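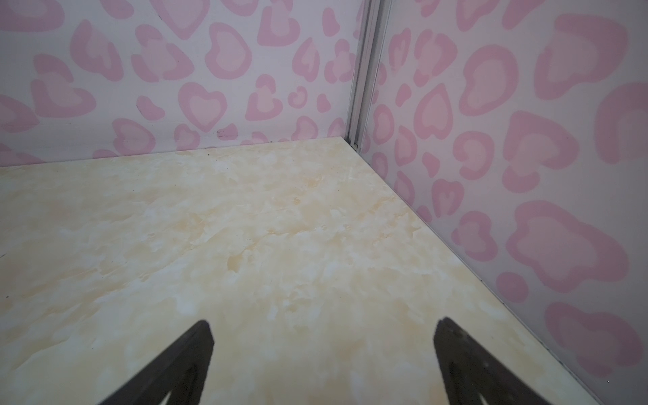
Corners are where cleaning contracts get lost, according to Yae Iwasaki. She has spent nine years writing acceptance tests for service equipment, the last three of them at Tivum, and she does not think a machine that wipes the middle of a floor has cleaned a floor.

"The open area is a solved problem," she said. "You cover it with overlapping passes and you are done. The seam at the bottom of the wall is a different job. Dirt packs into it, the tool has to follow an edge, and the force has to stay inside a narrow band or you either skip over the dirt or mark the panel."

Her colleague Ryota Imai, who works on grasping, was more optimistic, though only slightly. We spoke with both of them one afternoon in March at the Hamada site, where Tivum tests household tasks for Custodeo, a building services firm.

The question we brought was a simple one: can a machine do the chores yet? Imai asked which chores. Wiping a table, he said, is close. Folding a towel works if the towel is flat to begin with. Dishes depend almost entirely on what the dishes are and how they are stored.

"A plate in a slot rack is easy. The slot tells you where the plate is," he said. "Stemware on a hanging rack is hard. The foot of the glass sits in a wire hook, so you cannot pull straight down. You have to lift, slide out along the opening, and then lower, and the next glass is right there."
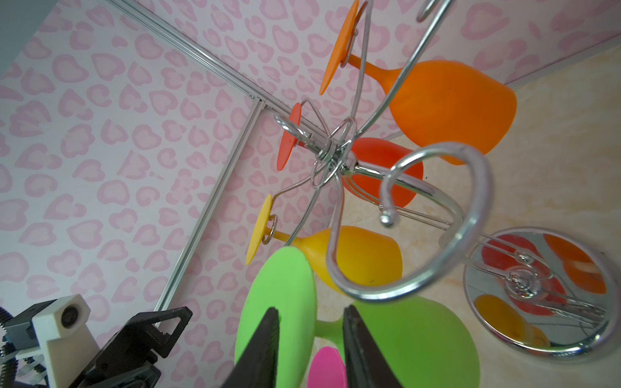
Chrome adds a second difficulty. A depth sensor returns poor data from polished wire, Imai said, and a mirrored surface can produce a second glass where there is none. His group's planner, called Miltska, now discards any object it finds below the level of the surface the rack stands on. That removed most of the false grasps -- the rest come from wires crossing in front of a bowl.

Soft glasses are a mixed benefit. Silicone does not shatter, so a failed attempt costs nothing but time. It also bends, and a bowl squeezed from the side changes shape enough to shift the foot in its hook. Imai prefers to grip the stem, close to the foot, where the shape is more predictable.

The current test log runs to 2089 attempts across all tasks. Iwasaki would not give a single success rate for them, on the grounds that it would average easy work with hard work. What she offered was her pass condition for unloading a rack: every glass removed and set upright within 60 seconds each, with no contact that moves the base. The system meets it on some layouts and not on others.

Asked whether a person would pass the same test, she said yes, without practice and while talking.

Custodeo's interest is mostly in floors and counters. Iwasaki expects those to come first, with a person following behind for the edges. Imai expects the kitchen to take longer, and he would start by changing the rack.

"If you let me choose the hooks, I can give you a date," he said. "With the hooks people already own, I can't."

The next round of tests adds a damp cloth and a strip of baseboard. Iwasaki has already written the acceptance sheet for it, and the entry for corners takes up most of the second page.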